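## The arm is taking over small handling work. How to talk about it with the team?

**Yiğit Işık**, March 9, 2023

Hello everybody. I work at Vemanus, we are 18 people in one building. Since last month we try a robot arm for small picking work: a marker in a mug, later sample tubes and tools. Until now this handling was done by two technicians, together with their other duties. 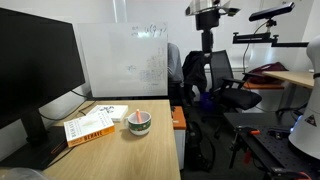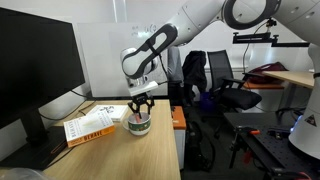
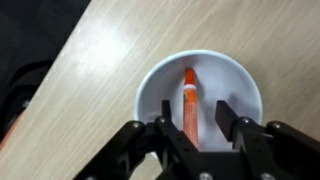

My problem is not technical. The two technicians became quiet since we started. One asked me if she should look for another job, and I did not know what to say. The manager says "nobody will lose work", but he did not write it anywhere. Also, it is not clear who must stop the arm when something goes wrong, and who stays in the evening for a long run. How did you organize this at your place?

---

**Beril Tatlı**

We had the same situation two years ago at Tessier. My advice is to write down the new tasks before the arm is working well, even if they are small. In our case the technicians became the ones who prepare the objects, decide what counts as a failed grasp, and approve every change of the program. This took more than 100 hours in the first season, so it was real work and it had to be in their job description — with the pay grade corrected also. Ours was corrected only in April of the next year, and people were angry for good reason.

About the evening: make a list with names, and pay it as a normal shift. Do not leave it to who is kind enough to stay.

And please ask your manager to put his sentence in an e-mail.

---

**Pliltby**

just train everybody on the stop button, the rest comes by itself

---

**Yiğit Işık**

Thank you Beril, this helps me very much. I will show your text to both of them first, then to the manager. May I ask who decided about the failed grasps when the technicians did not agree?

---

**Beril Tatlı**

The one who was on shift that day. We wrote the other opinion in the log.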